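August 2023

Move-in done. 37 steps up, no elevator, two trips with the big suitcase. Financial aid office finally called back, the transfer grant is 2,000 a semester, so I can drop the weekend shifts at Skedilen. Only 12 of my old credits counted tho. Twelve!! Have to redo stats. Orientation at 10 tomorow, then advisor, Prof. Jurić, bring transcript.

Josiane Hamel from my group is also a transfer, also older than everyone. Felt less alone. Call Mom re: health form.

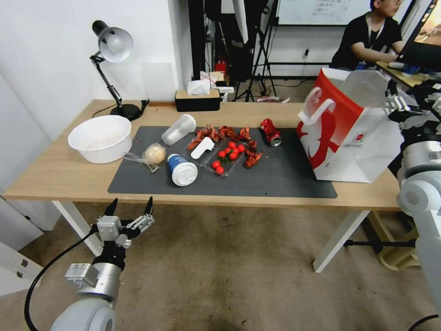

Cherry tomatoes, crayfish shells, a bun still in its bag.

Need bus pass. Need sleep.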